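## When Grippers Get It Wrong

Have you ever squeezed a paper cup too hard, or held a plate so gently that it slid right out of your fingers? Grippers have exactly that trouble, and at the Sarka workshop it happened in February, with a bowl that Marlies Bühler rather liked.

The gripper was told to pinch the bowl by its rim and lift. It pinched, it lifted, and then (oh dear!) the bowl slipped out and broke on the floor. Marlies swept up, put on a fresh pair of thick gloves, and started looking for the fault with her friend Gebhard Trummer.

Dishes are hard work for a gripper, you see, especially smooth, glossy ones like this white square bowl, and that is why the fingers wear blue pads with little ridges on them, a bit like the soles of your sneakers.

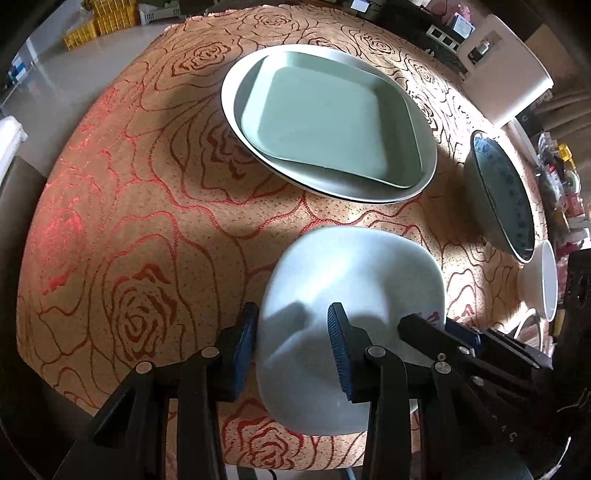
### So what was the fault?

Dust! The ridges had filled up with it over 223 lifts, and a clogged pad is as slippery as an old sneaker. Gebhard cleaned the pads with a damp cloth, let them dry, and tried again with a plastic bowl, just in case.

Now the pads get wiped after every 100 lifts, and if you ever visit, please keep your own fingers well away from the gripper's, even when it's standing still.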